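Ticket 3648 — marble-pattern table top, marks and stain
Product: Merkstead table top, white with grey veins
Opened: December 2019
Status: waiting for customer

Customer wrote:
Good morning. I bought this top from you in May and we use it for the play kitchen and for small cleaning jobs. Now I see a dull patch near the middle, and I cannot decide if it is a stain or part of the pattern. The green cucumber is often put down on that place, so I thought first of the colour coming off.

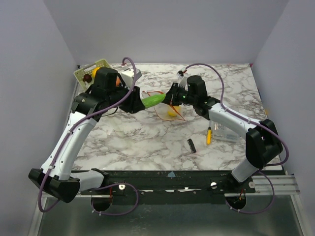

I wiped the patch with warm water and a soft cloth, 2 times. It became a little smaller, but when the lamp is on I still see it from the side. I did not use any spray yet.

Reply from Foda support:
Thank you for the clear message. Please tell us if any liquid stands on the table during the day, and what you use to wipe cups. Some products leave a film which looks like a stain.

Customer wrote:
Yes, we have a clear plastic cup with something yellowish at the bottom, and we wipe it with soft white material.
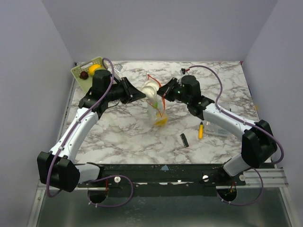 The cup had Cordier cleaner in it last week, mixed with water. Perhaps I made it too strong — the label is in small print. I left it for over 60 minutes before I rinsed.

Reply from Foda support:
This is probably cleaner film. Please wipe with plain water, dry at once, and wait one night. Keep the toy food off the table until then, best in its bag.

Customer wrote:
Done. The garlic, the squash and the long green one are in the clear bag with the orange-red strap.
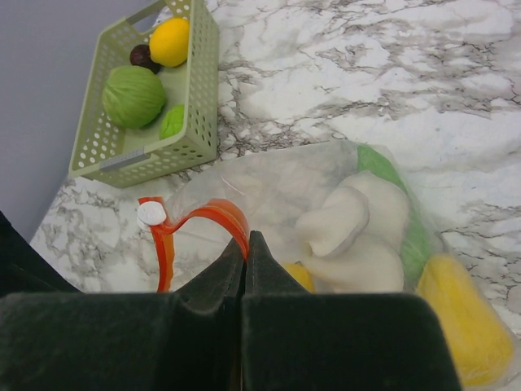

The patch is nearly gone this morning. I feel a slight roughness in one place only, close to a dark vein. Can I use the Stitier polish on it, or will it make the surface too slippery?

Reply from Foda support:
Please do not polish yet. Repeat the plain water once more and write to us with the result.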